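Clesevance Family Services — home organisation series, Saturday thread. Our topic is children's school supplies kept in a shared bedroom.

1/ Many families have no separate study. Books and craft items then end up on the bed, the sofa arm or the top of the drawers. One shallow tray per child is a sound beginning.

2/ Place workbooks flat at the bottom, covers facing up. Loose sheets go on top. Small items such as cords and elastics belong in a clear bag, where a child can find them without emptying the tray.

3/ Our October survey received 236 replies. Over 50 households told us they sort on the bed or on a blanket. We have no objection, provided everything is put away before bedtime.

4/ Please keep plastic bags out of reach of children under three. Younes Filali will answer questions on safe storage in the replies until 5 p.m.

5/ The next thread covers wardrobes and door organisers — caps, bags and out-of-season clothing.
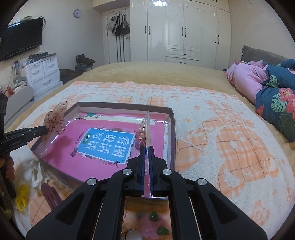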